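Thread on backlash, mostly for people who design small linear motions and get surprised at first assembly.

1/ Backlash is the free travel you get when you reverse direction and the teeth have to cross the gap before they push again. On a rack and pinion it shows up directly as lost position at the carriage.

2/ It is there on purpose. Zero clearance means the teeth bind as soon as anything warms up, bends or collects dirt. The job is to pick how much you can live with.

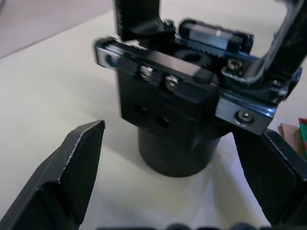
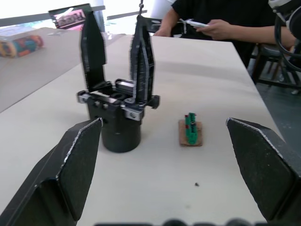
First one: small spur gear on a toothed rack, black metal blocks. Second one: the white tabletop.

3/ Sources, in the order I check them: center distance error, tooth thickness tolerance, pinion runout, shaft bearing play, rack straightness. People jump to the gear quality grade. On short travel it is usually center distance.

4/ For a 20 degree pressure angle, moving the pinion away from the rack by x adds backlash of 2x tan(20), so nearly 0.73x. A tenth of a millimeter of sloppy mounting costs you 0.07 mm at the rack. Write that on the drawing before you argue about grades.

5/ How I measure it: lock the pinion shaft, put a dial indicator on the carriage, push lightly one way, zero it, push lightly the other way, read. Repeat at 10 positions along the travel. A single reading tells you very little.

6/ Push lightly means the same force each time. I use a spring gauge. If the reading keeps growing with force, you are measuring bending in the bracket and the gear is fine.

7/ Plot the readings against position. A pattern that repeats once per pinion turn is runout. A slow slope is a rack mounted at an angle. A step at one spot is a joint between rack sections or a damaged tooth.

8/ Fixes, cheapest first. Shim the rack. Slot the motor mount and set the mesh with a paper strip. Replace the pinion with one bored true. Split pinion with a spring only after that.

9/ Split pinions work, but the spring has to beat the load on reversal. Size it for the peak and you pay in friction and tooth wear all day. Size it for the average and the backlash comes back exactly when you care.

10/ Software compensation is fine for slow positioning where you always know which flank is loaded. It does poorly when the load can change direction by itself — vertical axes are safer here than horizontal ones, gravity keeps one flank loaded.

11/ Cheapest trick of all: always approach the target from the same side. Costs a little time per move and no parts.

12/ Grease: thin coat, then run 30 full strokes before you measure. Fresh thick grease hides play and you will sign off on a number that is gone by March.

13/ My spreadsheet for tweets 4 and 7 is in the Bremance folder, same link as the belt tension one. Metric only.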